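Quieting a Shared Wall

By Clementina Brandão
September 22, 2022

Sound moves between rooms by two routes. Airborne sound, such as speech and television, passes through gaps and through the wall surface itself. Impact sound, such as footsteps or a cabinet door closing, travels through the framing. A homeowner who treats one and expects the other to improve will be disappointed with the money spent.

Roxana Restrepo has built interior partitions in Grelenau for 26 years and starts every job with a flashlight. She turns off the lights on one side of the wall, shines the beam along the baseboard and the outlet boxes on the other, and marks every point where light comes through. On a recent two-bedroom unit she sealed the lot with acrylic acoustical caulk before discussing any new material. The owner had already been quoted for a full second wall.

Outlets placed back to back in the same stud bay are a common weak point. Turn off the circuit at the panel, remove the cover plate, and wrap the outside of the box with putty pads if the drywall is open. If it is closed, seal the joint between box and drywall and fit a foam gasket under the plate. Do not put caulk inside the box.
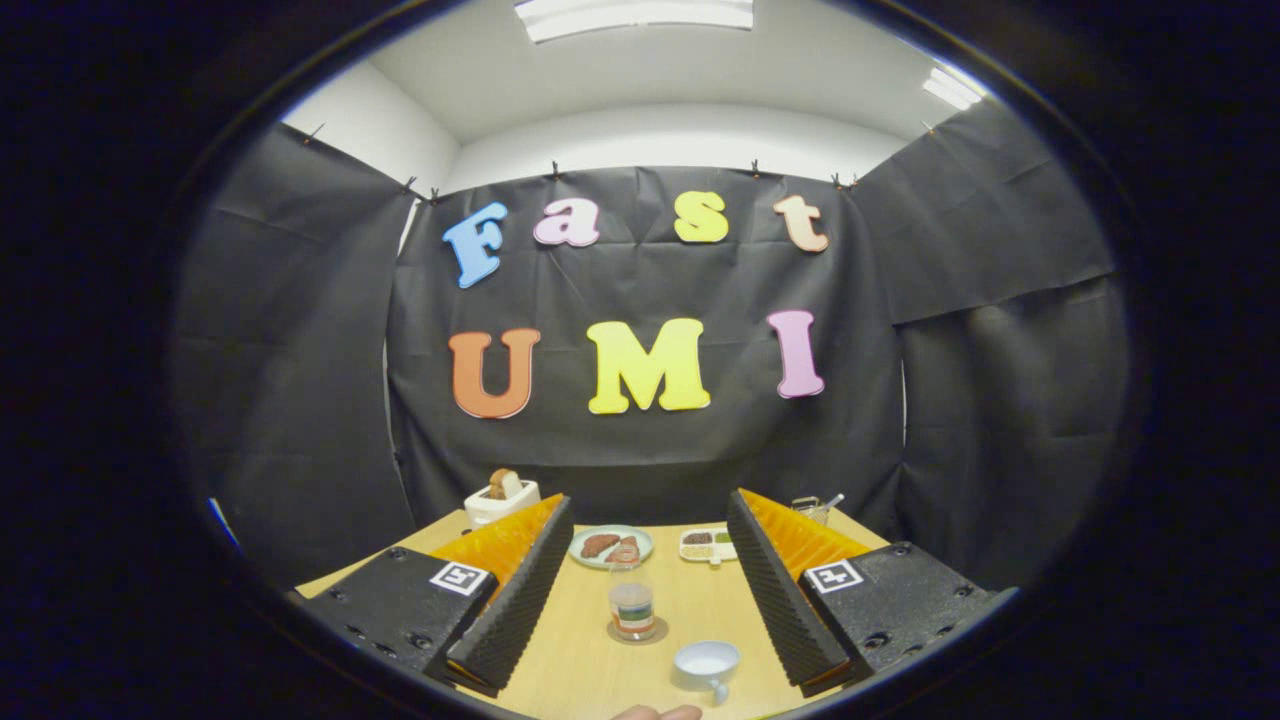
Mass comes next. A second layer of 5/8-inch drywall over the existing one is within reach of most people who have hung a sheet before. Stagger the new seams so that none falls over an old one. Leave a 1/4-inch gap at the floor and ceiling and fill it with caulk, not joint compound, which cracks as the building moves. A sheet of this thickness weighs over 80 pounds in some grades, so plan on a helper or a rented lift.

Damping compound between the layers adds to the effect. Restrepo uses a product called Reson, applied in random beads at 2 tubes per sheet. The sheet must go up before the beads skin over. Her test wall measured 194 square feet, and she bought one spare tube for the offcuts around the door.

Resilient channel is less forgiving. The channel holds the drywall away from the studs, and one screw driven through into the framing gives vibration a direct path again. Clip systems such as Chambi cost more but leave more room for error, with the clips fixed to studs and the hat channel snapped in afterward. Either way, heavy shelving should not be hung from the finished wall.

Doors deserve a look before any of this. A hollow-core slab with a gap beneath it will leak more sound than the wall around it. Fit a solid-core door, add perimeter gaskets, and set an automatic door bottom so that it touches the threshold along its full width. Check the latch once the gaskets are on; the strike plate usually has to move slightly.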